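Covine Project: Progress Report to the Ganley Fund
Reporting period ending April 2026
Prepared by Ifigeneia Karamanlidis, project lead

Summary

Collection for the hand tool task is under way and the first set of examples has been delivered to the training side. We have 170 accepted episodes of two-arm tool sorting. The second task, cable coiling, has not started and will slip into the next period. Spending is within the approved budget, with one request for a change noted near the end.

Work completed

The main job this period was getting the tabletop station to a state where an operator could run a full session without stopping to fix something. The arms are driven by a person using a matching pair of leader arms. Joint positions and video are recorded together. In our last report we said that the recordings from the two sources were drifting apart over long episodes. Uchenna Fashola traced this to the way the recording program buffered video when the disk was busy. He moved the writing step to a separate process and the drift is now smaller than one video interval in every episode we have checked.

We also changed how an episode begins. Operators used to press a key and start moving right away, which left some recordings with the arms already in motion. The program now holds the arms at the start pose, sounds a tone, and begins recording before it releases them. Operators disliked the wait at first. We shortened it and have left it there.

The written instructions for operators are on their second version. The first told people what the end result should be and left the rest to them. That gave us episodes that were all correct but very different from one another, with one operator regrasping each tool and another sliding tools along the table. The new version sets out which arm should be used for an object on each side and when a regrasp is allowed. Mistakes that the operator recovers from are kept and tagged. Mistakes that end the episode are saved in a separate folder and are not part of the 170.

Review and acceptance

Every episode is watched at double speed by someone other than the operator. The reviewer marks it accepted, accepted with a recovery, or rejected. The most common reasons for rejection were a tool dropped outside the reach of both arms and an operator pausing for a long time in the middle of a grasp. We had expected more trouble with small parts than we got. Pliers have been harder, mainly because the handles spread when they are picked up off center and the tool turns in the grip.

Labels are written after review. Each episode gets a short sentence naming the object and where it goes, plus a tag for the arm used. Uchenna wrote a small tool called Anozie that lets the reviewer do this on the same screen as the playback, and labeling no longer holds up delivery.

First training results

The training side ran one early model on the accepted episodes. It reaches for the right object in most trials but often closes the gripper too soon, particularly on thin handles. We are treating this as a check on the data and do not plan to report a success rate until the set is larger. The result did lead us to ask operators to slow down just before contact, and the later episodes reflect that.

Object placement is the other weak point. In the early sessions operators tended to put the tools back in the same few spots between episodes, and the model appears to have learned those spots. The start layout is now drawn by the program and shown on a side monitor. It varies the position and angle of the loose tool and what is already in the tray. 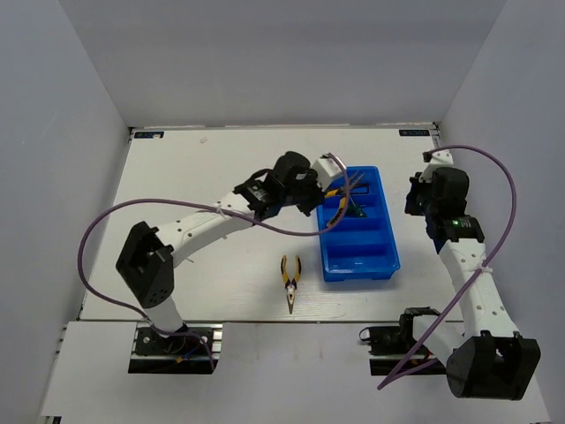

We are also varying the contents of the compartments more than before, so that the model does not learn to treat the tray as always full or always empty. Reviewers compare the first moment of each episode with the drawn layout and reject any that do not match.

Delays and problems

We lost 9 working days to a failed wrist motor and the wait for its replacement from Flalar. We now keep 2 spare wrist motors on the shelf. Cable routing was revised after one cable pulled tight during a long reach, and checking it has been added to the start-of-session list.

Budget

We ask to move the unspent travel money into operator hours. The total would not change. Details are in the attached sheet.

Plans for the next period

Continue tool sorting with 5 new objects that the model has not seen. Begin cable coiling by the end of June, starting with short lengths. Deliver the second set of sorting episodes before coiling begins. Uchenna will remain in charge of the station, and questions about the data format should go to him.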